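The Long Counter

I have a weakness for other people's kitchens, and I'll happily admit that I took the Menstead assignment for the counter. My friend Yasmine Naciri had been going on about it since October. You have to see it, she kept saying, you'll want to move in. So I drove 70 miles with a bag of apples on the passenger seat, because my mother raised me never to show up at a shared kitchen with empty hands.

Menstead is a shared workplace, the kind where people rent a desk and end up with a second family. Mimoza Shehu handled the interior, and she had very firm ideas about lunch. Lunch, she told me, is the one meeting everybody wants to go to, so why do offices always put it in a closet by the restrooms? Her answer was to bring it right out into the big open room, with a marble counter on one side and a table next to it, and let the noise go where it wants.

And it does! Somebody is always leaning on something. I sat down to write one paragraph and got pulled into a long argument about whether apples belong in the fridge. (They do. I will not be taking letters.)
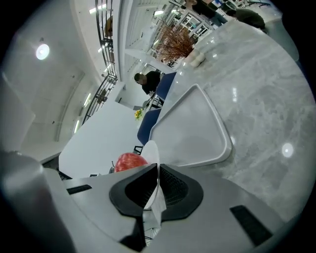
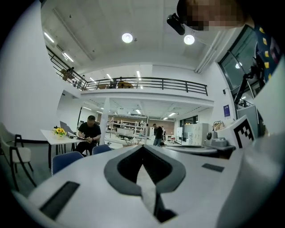

Mimoza nearly went with dark stone, by the way. She had a sample from a supplier called Trokis propped up in her hallway for 3 weeks before she decided it made every crumb look like evidence. Gray and white hides a multitude of sins, and it's kind to fruit — a red apple on pale marble looks like you planned it, even when you just dumped your groceries and ran for the phone.

The navy chairs were a bigger fight. Half the members wanted stools. Mimoza held out for proper chairs with the argument that people on stools eat fast and leave, and she wanted them to stay for coffee. I'm with her. I've never had a good conversation on a stool.

My other favorite thing is the height of the place. With a mezzanine overhead you'd expect to feel watched, but mostly it feels like eating in a small town square, where a friend might lean over the railing and ask if there's any soup left. Yasmine works upstairs and says she can tell what's for lunch by 11:30, whether she wants to or not.

I stole two ideas for my own kitchen, which is tiny. One is a tray that lives on the counter, for keys and mail and whatever fruit needs eating. The other is flowers on the table on an ordinary workday, yellow if I can get them. I've managed both so far, though the tray already has 20 rubber bands in it.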